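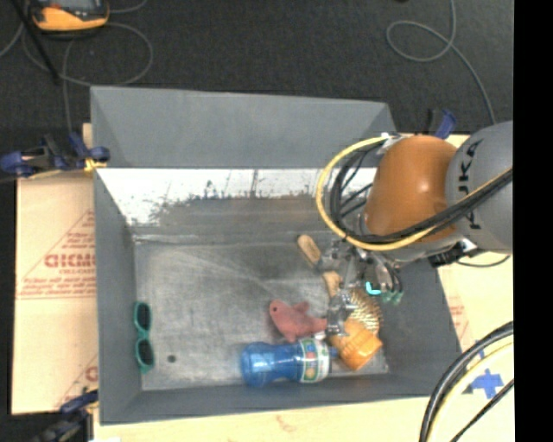
Sang-wook Ra asked that the minutes of the July meeting be corrected before approval. The retention period for returned stock at the Omine site had been recorded as 20 days, and the figure agreed was 23. The correction was accepted and the minutes were approved as amended.

1. Matters arising
The revised label template has been issued to Gunel and Omine. Um has not confirmed receipt. Action: office to resend.

2. Stock count procedure
The meeting reviewed the draft procedure for cycle counts. Section 2 now requires that the location be closed in the stock system before counting starts and reopened only after the variance is posted. Gunel asked whether receiving could continue during a closure. Agreed that goods may be unloaded but not booked in — the receiving note is to be held until the location reopens.

The recount threshold was discussed at length. The draft set it at 5 units for all item classes. Omine considered this too low for fasteners, where pack quantities run to 400 and a single split pack triggers a recount. Agreed to keep the threshold for classes A and B and to express it in full packs for class C. Section 4 to be reworded.

3. Units of measure
Several items supplied by Flatetti are ordered by the box and issued by the piece. The conversion factor is held in two tables, which do not match for all items. The purchasing table was confirmed as the master. No manual edits are to be made to the issue table until the two have been reconciled.

4. Returned stock
Items without a return number are still being shelved with items awaiting inspection. Um proposed a separate location code. Agreed in principle, subject to a check that the code does not appear in available stock reports. Action: Sang-wook Ra.

5. Any other business
Gunel reported that the count sheets print with the bin column truncated when the location name exceeds 20 characters. Workaround: print in landscape. Request for a fix to be logged.

The meeting closed at 3:40 p.m. Next meeting to be held at Omine, date to be circulated with the revised draft.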